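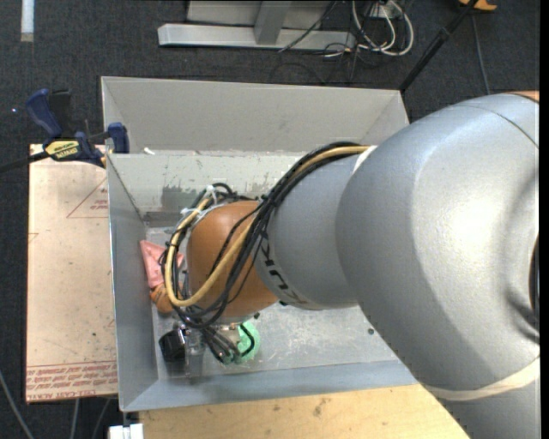 어깨 수술 후 재활 12주 기록

회전근개 봉합술을 받고 12주가 지났다. 통증 일지와 가동 범위 기록이 어느 정도 쌓여서 정리해 둔다. 수술은 오른쪽, 극상근 부분 파열이었고 관절경으로 진행했다. 재활은 집에서 버스로 갈 수 있는 그라네로(Granero) 재활의원에서 받았다. 담당 물리치료사는 우고 이바라(Hugo Ibarra) 선생이었고, 중간에 3주 정도는 파디메 치나르(Fadime Çınar) 선생이 대신 맡았다.

1~4주: 보조기
외전 보조기를 잘 때도 착용했다. 허용된 운동은 손가락 쥐기, 손목 굴곡과 신전, 팔꿈치 굽히고 펴기, 그리고 진자 운동뿐이었다. 진자 운동은 하루 세 번. 처음에는 어깨에 힘이 들어가서 몸통을 흔들어 팔이 따라오게 하는 감각을 잡는 데 일주일이 걸렸다. 수면은 등받이를 30도쯤 세운 상태가 가장 나았다. 완전히 누우면 새벽 세 시 전후로 깼다. 냉찜질은 저녁에만 했다.

5~8주: 수동 및 능동보조 운동
보조기는 5주차 진료 때 벗었다. 치료실에서 잰 수동 전방 거상은 100도였고 외회전은 기록지에 숫자 없이 '제한'으로만 적혀 있다. 다음에 물어보려다 잊었다. 집에서는 도르래와 막대로 능동보조 운동을 했다. 도르래는 문틀에 거는 제품인데 문이 안쪽으로 열리는 방에서는 고정 방향이 반대가 된다. 설명서에 이 내용이 없어서 두 번 빠졌다.

치나르 선생은 세트 수보다 속도를 먼저 봤다. 올릴 때 4초, 내릴 때 6초. 이 속도로 하면 같은 횟수라도 끝나고 나서 피로감이 다르다. 견갑골이 먼저 올라가는 보상 동작은 거울을 옆에 두고 확인했다. 정면 거울로는 잘 안 보인다.

6주차에 통증이 한 번 올라갔다. 숫자평가척도로 평소 2였는데 이틀 동안 5. 전날 장바구니를 오른손으로 든 것 말고는 짚이는 게 없다. 이바라 선생에게 전화로 물었더니 이틀간 도르래를 빼고 진자 운동만 하라고 했고, 사흘째에 2로 돌아왔다.

9~12주: 능동 운동과 등척성 운동
능동 전방 거상은 12주차 측정에서 135도. 반대쪽에 비하면 아직 부족하고, 특히 등 뒤로 손을 올리는 내회전이 느리다. 지금은 엄지가 허리띠 바로 위까지 간다. 등척성 운동은 벽에 수건을 대고 외회전, 내회전, 외전 세 방향으로 한다. 탄력 밴드는 아직 시작하지 않았다.

같은 시기에 수술한 누르한 두르순(Nurhan Dursun) 씨는 10주차부터 밴드를 쓴다고 들었다. 파열 크기와 봉합 방식이 다르니 일정을 맞춰 볼 이유는 없다. 대기실에서 자주 비교하게 되는데 내 경우에는 도움이 안 됐다.

기록 방식
스프레드시트에 날짜, 운동 종류, 횟수, 운동 전 통증, 운동 후 통증, 수면 시간을 한 줄씩 넣는다. 처음에는 앱을 썼지만 통증을 표정 그림으로만 고를 수 있어서 2주 만에 그만뒀다. 열은 여섯 개를 넘기지 않는 편이 낫다. 한때 기온과 기압도 넣었는데 빈칸만 늘었다. 운동 후 통증은 직후가 아니라 두 시간 뒤에 적는다. 직후 값은 거의 항상 낮게 나와서 다음 날 상태를 예측하는 데 쓸모가 없었다.

진료 때는 이 표를 한 장으로 인쇄해 간다. 이바라 선생은 통증 열만 훑어보고 나머지는 거의 보지 않는다. 대신 수면 시간이 줄어든 주에는 꼭 자세를 물어본다.

업무
사무직이라 3주차에 복귀했다. 마우스는 왼손으로 바꿨고 키보드는 숫자판이 없는 것으로 교체했다. 의자 팔걸이 높이가 생각보다 중요했다. 낮으면 오후 네 시쯤부터 승모근이 뭉친다. 팔꿈치가 자연스럽게 닿는 높이에서 한 칸 올린 위치로 고정해 두었다. 운전은 8주차에 허락을 받았지만 후진할 때 오른팔을 조수석 뒤로 넘기는 동작은 아직 하지 않는다.

다음 측정은 8월이다. 외회전 각도를 이번에는 숫자로 받아 올 것. 밴드 시작 시점과 수영 가능 여부도 물어볼 목록에 적어 두었다.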